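Esteira de bambu Sukimero para cama
Manual de instalação e uso – Secção 4: Colocar, usar e conviver com a esteira

Texto revisto por Mpho Engelbrecht, Dallside

Se chegou à secção 4 sem ler as três anteriores, está em boa companhia. Fica só o essencial: a esteira já deve ter saído do saco, já deve ter apanhado ar numa divisão arejada e já deve ter perdido aquele cheiro a armazém. Se ainda cheira, volte à secção 2. Nós esperamos.

4.1 Antes de começar

Vai precisar de uma cama feita com lençol de baixo, de um pano limpo e seco e de alguma paciência. A esteira tem 2,000 mosaicos na versão de casal, cosidos em filas apertadas, e todos eles têm opinião sobre a maneira como são dobrados.

ATENÇÃO: a esteira dobra-se apenas pelas linhas entre filas. Dobrá-la na diagonal, "só desta vez, para passar na porta", parte o fio interior. A garantia não cobre portas.

4.2 Colocação

1. Estique o lençol de baixo. Qualquer prega que fique por baixo do bambu vai ser sentida às três da manhã com uma precisão admirável.

2. Deixe o lençol cair pela frente do colchão. Os lençóis com estampado florido ficam bem assim, e a beira da esteira assenta melhor em tecido do que no colchão nu.

3. Pouse a esteira enrolada na cabeceira, com o lado polido para cima. O lado polido é o mais brilhante. Se os dois lhe parecerem iguais, passe a mão: o outro prende-se à pele, e só precisa de o confundir uma vez.

4. Desenrole em direção aos pés, sem puxar. Se a esteira fugir para um lado, volte a enrolar e recomece. Corrigir a meio dá sempre uma esteira torta e uma pessoa irritada.

5. Acerte as margens. Deve sobrar um pouco de lençol a toda a volta.

6. Passe o pano seco no sentido das filas.

7. Deite-se. Levante-se. Se a esteira veio consigo, está ao contrário.

4.3 O que pode ficar em cima da esteira

O fabricante gostaria de escrever "nada" e passar à secção seguinte. Temos, porém, camas em casa. Uma superfície lisa e fresca, à altura da mão, recebe tudo o que entra no quarto: a manta que ainda faz falta de madrugada, o saco que se pousa à chegada, as alças, o cabo, a peça de roupa preta que vive junto à parede desde a semana passada.
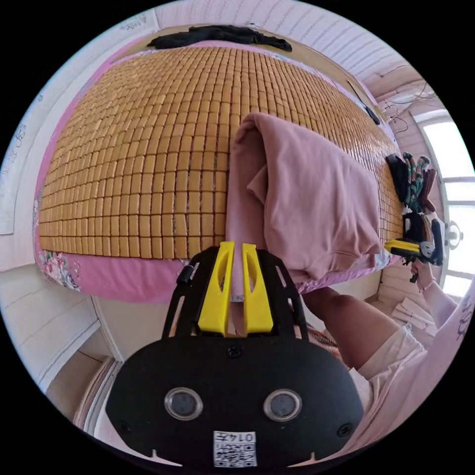 Posso deixar uma manta dobrada em cima do bambu durante o dia?

Pode ficar, desde que esteja seca e mude de sítio de vez em quando. O bambu escurece de forma desigual com a luz, e uma manta que passe o mês de julho no mesmo lugar deixa lá o seu retrato, com dobras e tudo.

Quanto ao resto:

– Sacos e mochilas: aceitáveis se forem leves. Fechos e fivelas para cima.
– Cabos: apoiados por cima, nunca enfiados entre as filas. Puxar um cabo preso levanta mosaicos.
– Roupa húmida: não. Nem a camisola que está "quase seca". O fio incha, os mosaicos afastam-se e a cama ganha um relevo que ninguém encomendou.
– Ferro de engomar: leia de novo o título desta secção e reconsidere.

4.4 Dobrar roupa sobre a esteira

Vários clientes escreveram-nos a perguntar se a cama com esteira serve de mesa para dobrar roupa. Serve, e bastante bem. A superfície é mais firme do que um edredão e a T-shirt não se afunda a meio da operação. Em contrapartida, desliza.

1. Liberte uma área maior do que a peça. Empurrar o monte para a cabeceira não é arrumar, mas para este efeito chega.

2. Abra a T-shirt com as costas para cima e as mangas afastadas.

3. Pegue na bainha em dois pontos e estique com suavidade. Dois pontos de apoio evitam que o tecido rode sobre o bambu. Com um só, forma-se um bico na bainha e a camisola segue atrás dele.

4. Alise do centro para fora, no sentido das filas. As filas servem de régua: alinhe por elas a costura lateral.
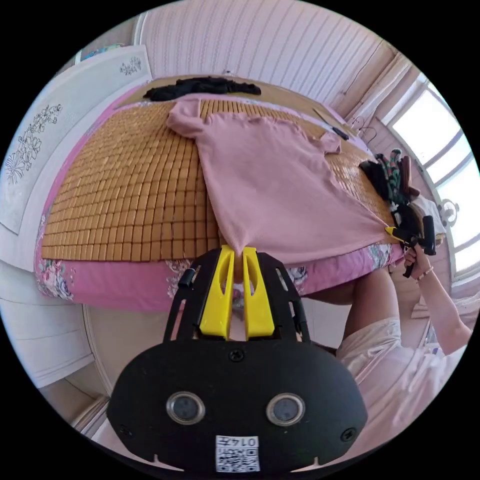

5. Dobre um lado para o centro, com a manga voltada para trás, e repita do outro. Se uma manga insistir em apontar para a janela, deixe-a para o fim. Costuma ceder.

6. Dobre ao meio, da bainha para a gola, e outra vez ao meio.

7. Retire a pilha da cama assim que acabar. Sabemos bem o que acontece às pilhas que ficam "só até logo": dormem connosco, primeiro aos pés, depois no chão.

NOTA: botões metálicos, molas e lantejoulas riscam o acabamento. Dobre essas peças do avesso ou noutro sítio.

4.5 Limpeza semanal

Pano húmido bem torcido, sempre no sentido das filas, seguido de pano seco. Não use lixívia, cera para móveis nem o produto Jenance para soalhos, que deixa a esteira lindíssima e tão escorregadia que o utilizador acorda noutra ponta do colchão.

Migalhas entre mosaicos saem com uma escova macia. O aspirador também resolve, na potência mínima e com o bocal de escova. Na máxima, o fio vai atrás das migalhas.

4.6 Problemas frequentes

A esteira range. É normal nas primeiras 11 noites. Depois disso, verifique se é mesmo a esteira. Em boa parte dos casos que nos chegam, era a cama.

A esteira puxa os pelos do braço. Há um mosaico com a aresta levantada. Procure-o com a palma da mão e passe a lixa fina incluída no saquinho Tseng, no sentido do veio. Três passagens bastam.

As pontas enrolam para cima. Vire-as para baixo durante uma noite, com um livro pesado por cima. Este manual não tem peso suficiente, já experimentámos.

O lençol sai do sítio. Está demasiado curto ou alguém dorme em círculos. Para o primeiro caso, use um lençol com elásticos.

Um mosaico soltou-se. Guarde-o. O conjunto de reparação traz fio e agulha, mas mosaicos de substituição só a pedido. O procedimento de costura vem na secção 5, com o resto das reparações.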